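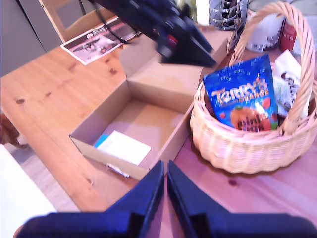
The grip-force fault recorded against the Dirnier packing cell in March remains the only open safety item on the project, and it accounts for most of the engineering hours charged in this reporting period. The cell runs two arms over a common table, with stock moved between an open cardboard box and a round wicker basket. The arched handle of the basket stands higher than anything else the arms must work beside, and the bag of Terry's Chocolate Orange leaning inside it is typical of the soft goods specified in the funding agreement. Both features bear on the fault described below.

Progress report: Dirnier two-arm packing cell
Reporting period: March to May
Prepared for: Nasus program office
Site: Munville workshop

1. Status

Work packages one and two are complete. Work package three (mixed-goods hamper packing) was suspended for 13 working days following the incident in section 2 and has since resumed at reduced speed. Work package four has not started. Its start has been moved from June to July, and we ask the program office to note the change. Expenditure to date is within the approved budget. The cost of replacement parts has been met from the contingency line.

2. Description of the fault

During an afternoon run in March, the left gripper failed to release a packet on command. The controller had issued the open instruction and reported the fingers as open. They remained closed at close to full holding force. The arm then began its scheduled retract with the packet still held, and the packet caught under the basket handle. The basket was dragged across the table until the second arm's collision threshold was reached and both arms stopped.

The operator on duty was standing outside the marked work area and was not injured. One finger pad was torn and the wrist mount on the left arm was bent out of tolerance. The basket handle was pulled loose at one side and the basket was discarded.

Two aspects of the event are of concern. The first is that the left arm did not stop itself. Its threshold had been set for rigid loads, and the basket slid at a force below that figure. The second is that the emergency stop was pressed and released the arm brakes as designed, but did not release the gripper. Had a hand been caught in place of a packet, the operator would have needed a tool to free it.

3. Cause

The Hsiao gripper controller infers finger position from motor current and a single encoder on the drive side. Inspection found that the coupling between drive and fingers had slipped on its shaft. The encoder turned, the controller recorded an open position, and the fingers did not move. Witness marks on the shaft suggest the slip had been developing for some time.

A review of the logs found 3 earlier runs in which the recorded finger travel did not match the current drawn. None had raised an alarm. The comparison was being logged but was not monitored, and that is an omission in our own software. It should have been picked up at the design review and was not.

The coupling set screw had been tightened by hand at assembly, with no torque value on the build sheet. The right gripper was opened as a precaution and its coupling was found sound.

4. Corrective action

Completed:
Couplings on both grippers replaced with a clamped type, torque recorded and paint-marked.
Travel and current now compared on every cycle. A mismatch lasting longer than 200 milliseconds stops both arms.
Retract blocked until the load reading at the wrist confirms release.
Manual release lever fitted to each gripper, reachable from the operator's side.
Collision threshold on the left arm lowered to match the right.

Outstanding:
Independent check of finger position by a second sensor on the output side. Parts are on order and expected in June.
Revised risk assessment, with the program office for comment.
Update to the operator instructions covering use of the release lever.
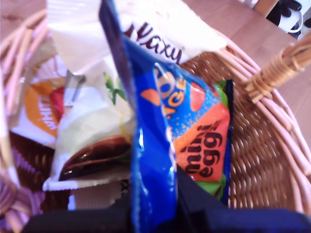 Testing of the revised release sequence has concentrated on removal from a filled basket, the condition closest to that of the original event. The test load is a mixed pile of snack packets, overlapping and at varying angles. A pinch taken low on a glossy blue packet, as here, is the least favourable case we have identified: the film creases between the fingers, the packet presents partly edge-on, and the neighbouring wrappers lie against it. With the earlier software a grip of this kind drew a current similar to that of a jammed finger. The new comparison has to tell the two apart without stopping the cell on every creased packet.

Results so far are mixed. No failure to release has occurred since the couplings were changed. False stops, however, were frequent in the first week of testing, at around 10 per shift, and most were on flexible film. Lengthening the filter on the current signal has reduced them, but we are reluctant to lengthen it further – any additional delay is time in which a trapped hand would stay trapped. The present setting will be kept until the second sensor is fitted.

Stiffer packages have given no difficulty. The cell is still run at reduced speed, and an operator is present at the stop button for all work with both arms powered.

5. Effect on the program

The throughput trial due at the end of work package three cannot be reported at reduced speed and will be deferred. We propose to run it once the output-side sensor has been commissioned and the false stop rate has been measured again. The hamper packing demonstration at Munville can go ahead in its present form, provided visitors remain behind the barrier.

6. Decisions requested

Approval of the revised start for work package four.
Approval to purchase one spare gripper from the contingency line, to be held at Munville.
Comments on the revised risk assessment before the end of June.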